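Section 3: Packing Your Brilleck Tabletop Kiln for a Move

Sooner or later most Brilleck owners have to take the kiln somewhere, whether it's across the garage or all the way over the pass to a weekend market. We've had ours in and out of more station wagons than we care to remember, and we'd like yours to arrive with its brick in one piece. Set aside an unhurried hour for this, ideally the evening before, and read the whole section once before you pick anything up.

Before you start

You'll need the foam collar and the two end caps that came with the kiln, a roll of wide paper tape, a soft brush, and a second person for the lifting. If you threw the foam away (plenty of people do, and we don't hold it against them), folded moving blankets will do nicely. Please don't use loose packing peanuts. They work their way into the element grooves and you'll be picking them out with tweezers till spring.

CAUTION: The display must read below 200 degrees Fahrenheit before you open the lid, and the kiln must be fully at room temperature before you pack it. After a full firing that means leaving it overnight. Foam against warm brick will melt and stick.

Packing the kiln

1. Switch the kiln off at the controller, wait for the display to go dark, and then pull the plug from the wall. Pull on the plug itself, please, and not on the cord.

2. Lift out the shelves and posts. Wrap each shelf on its own in a towel or a few sheets of newspaper and stand them on edge in a separate box. Never leave furniture inside the chamber during a move, even a short one.

3. Brush out the chamber gently, starting at the top and working down. Go easy around the elements, which get brittle after their first few firings and don't like to be nudged.

4. Take out the thermocouple only if your model number ends in 634. On all the other models it's fixed in place, and the cap simply snaps over it.

5. Lay a clean folded cloth across the rim, close the lid on it, and run two strips of paper tape from the lid down to the body. Don't tape over the controller, as the adhesive lifts the lettering.

6. Slide the foam collar down over the body with the notch facing the cord.

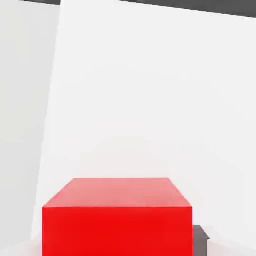 Montri Nuchit wrote in to say that on his older kiln the notch and the cord don't line up at all, and that he had better luck coiling the cord on top of the lid, under the end cap, with a twist tie to hold it. We tried it his way and it's perfectly fine. Just make sure the prongs point up and away from the lid, so they can't scratch it.

7. With your helper on the other side, lift from underneath and lower the kiln straight down onto the bottom cap. Keep your backs straight and talk to each other as you go.

8. Press the top cap on firmly and close everything up with tape, going once around each way.

NOTE: Keep the kiln upright the whole time. If it does get tipped, leave it standing for a bit when you arrive, then check that every element is still seated in its groove before you plug it in.

On the road

Put the kiln on the floor of the vehicle and never on a seat, with something snug on either side. The road from Muronport up to Mahawong is as good a test as any we know, and our own kiln has made it many a Saturday with nothing worse than a little brick dust. If you're shipping by carrier, ask for part 291, the reinforced corner set, from Istolero customer service, and allow about a week for it to reach you.

Once you've unpacked, go back to Section 2 and run the short test firing with the chamber empty before you load any of your own work.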